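마당 단풍나무를 자르지 않기로 했다

이사 온 집 뒷마당에 큰 단풍나무가 한 그루 있다. 전 주인 말로는 집보다 오래됐다고 한다. 둘레를 재 보니 가슴 높이에서 2미터가 넘었다. 처음 두 해는 아무것도 하지 않았다. 가을에 낙엽을 긁고, 봄에 씨앗이 싹튼 것을 뽑는 정도였다.

올해 2월에 눈이 무겁게 온 뒤로 생각이 달라졌다. 새벽 다섯 시쯤 뒤쪽에서 소리가 나서 나가 보니 팔뚝보다 굵은 가지 하나가 울타리 위에 걸쳐 있었다. 울타리는 널 두 장이 부러졌고 다친 사람은 없었다. 옆집 스베냐 포스 씨가 먼저 나와 있었는데, 자기 쪽으로 넘어온 잔가지는 알아서 치우겠다고 했다. 고마운 일이지만 다음에는 지붕일 수도 있겠다 싶었다.

견적은 두 군데서 받았다. 첫 번째 업체는 전화로 사정을 듣더니 베는 게 낫다고 했다. 나무를 보러 오지도 않았다. 벌목과 그루터기 제거를 합쳐서 2628달러였고, 나온 나무를 실어 가는 비용은 별도였다. 두 번째는 클라스테드에서 혼자 일하는 바그네르 올란다 씨였다. 이분은 와서 한 시간 가까이 나무를 봤다. 고무망치로 줄기를 두드리고, 뿌리목의 흙을 손으로 걷어 내고, 쌍안경으로 위쪽 가지가 갈라지는 곳을 살폈다.

진단은 이랬다. 줄기는 멀쩡하다. 부러진 가지는 갈라지는 부분에 껍질이 끼어 있어서 원래 약했던 곳이다. 비슷하게 생긴 갈래가 하나 더 있는데 그건 무게를 줄여 주면 된다. 나머지는 죽은 가지를 정리하는 정도로 충분하다. 비용은 960달러, 잘라 낸 가지를 현장에서 파쇄해 주는 것까지 포함이었다. 파쇄한 것은 내가 멀칭으로 쓰겠다고 했다.

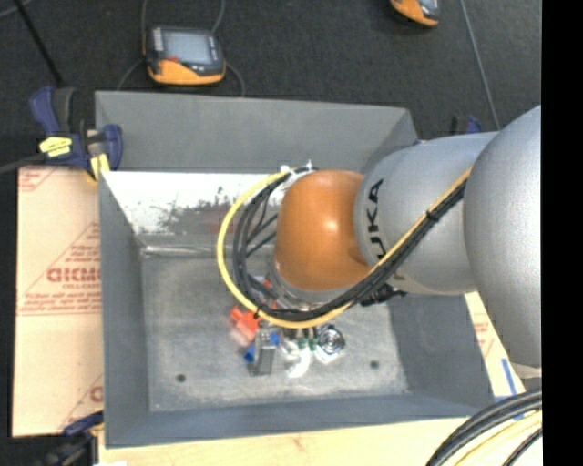 회색 금속 통과 로봇 팔.

작업은 하루에 끝났다. 아침 여덟 시에 시작해서 오후 세 시 조금 넘어 정리까지 마쳤다. 올란다 씨가 위에 올라가고, 같이 온 타신 비스와스 씨가 밑에서 밧줄을 잡았다. 굵은 가지는 묶어서 천천히 내렸다. 아래 화단에 수국이 있어서 걱정했는데 한 포기도 상하지 않았다.

자른 자리에 약을 바르지 않느냐고 물었더니 바르지 않는다고 했다. 예전에는 다들 발랐지만 지금은 그냥 두는 쪽이라고 한다. 대신 자르는 위치가 중요해서 가지 밑동의 볼록한 부분을 남기고 그 바로 바깥을 자른다. 줄기에 바짝 붙여 자르면 상처가 커지고 아무는 데 오래 걸린다. 전 주인이 톱으로 자른 자국이 낮은 곳에 몇 군데 있는데, 전부 바짝 붙여 자른 것이었다. 그중 하나는 아직도 구멍처럼 패어 있다.

단풍나무는 늦겨울에 자르면 수액이 흐른다. 우리 나무도 며칠 동안 자른 자리에서 물이 떨어졌다. 보기에는 좋지 않지만 나무에 큰 해는 없다고 들었고, 잎이 나오면서 멈췄다.

파쇄한 나무는 생각보다 양이 많았다. 나무 밑에 둥글게 깔고, 남은 것은 창고 옆 길에 깔았다. 그래도 남아서 칸델라 베니테스 씨네 텃밭으로 손수레를 여러 번 날랐다. 깔 때는 줄기에서 한 뼘쯤 떼어 놓았다. 화산처럼 줄기에 쌓아 올린 집을 동네에서 자주 보는데, 그러면 껍질이 늘 젖어 있어서 썩기 쉽다고 한다. 우리 집도 전 주인이 흙을 높이 덮어 놓은 상태라 그 흙부터 걷어 냈다. 뿌리가 퍼지기 시작하는 부분이 그제야 보였다.

여름에는 물 주는 것만 신경 썼다. 비가 3주 넘게 오지 않았을 때 호스를 약하게 틀어 가지 끝 아래쪽을 돌아가며 적셨다. 큰 나무에도 물을 줘야 하는지 몰랐는데, 작년 여름에 위쪽 잎 가장자리가 갈색으로 말랐던 게 가뭄 때문일 수 있다고 해서 해 봤다. 올해는 그런 잎이 적다. 비가 온 시기도 달랐으니 물 덕분인지는 모르겠다.

비용을 정리해 둔다. 전정 960달러. 울타리 널과 못은 100달러가 조금 안 됐고 수리는 내가 했다. 멀칭은 따로 산 것이 없다. 비료도 주지 않았다. 올란다 씨가 흙 검사 없이 비료부터 주지는 말라고 해서 가을에 검사를 맡길 생각이다.

다음 점검은 3년 뒤로 잡았다. 그 전에 큰 바람이 불면 약하다고 한 갈래를 밑에서 한번 올려다보고, 틈이 벌어져 있으면 전화하기로 했다. 부러진 가지에서 나온 굵은 토막은 아직 창고 뒤에 쌓여 있다. 비야르케 락스달 씨가 그릇을 깎는다고 몇 개 가져갔고, 나머지는 내년 겨울에 땔감으로 쓸 것이다.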